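Hi, I'm Yeison! I'm building a robot arm in a shared workshop called Akby, and its job is sorting parts. It has no hand like yours. It has a gripper, two black fingers that squeeze together. Wires are really hard for it, because they bend and tangle and hide under each other (just like headphones in your pocket!).

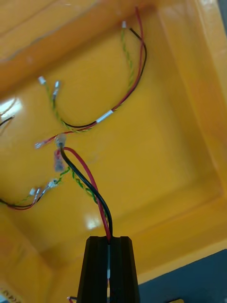
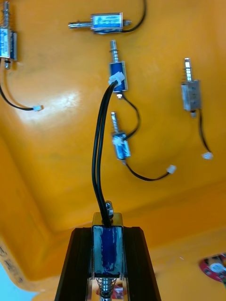
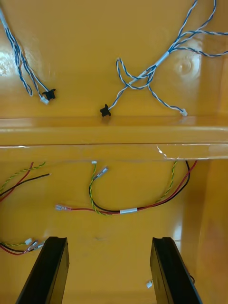

Gripper practice with parts in yellow bins. The middle one has solenoids, the other two have wiring.

A solenoid is a coil of wire with a metal rod inside. Send electricity through the coil and it turns into a magnet, and the rod moves – clack! My friend Svetozár likes those best. I like the wires, even the stubborn ones. Try picking up one piece of cooked spaghetti with two pencils and you'll see how my robot feels!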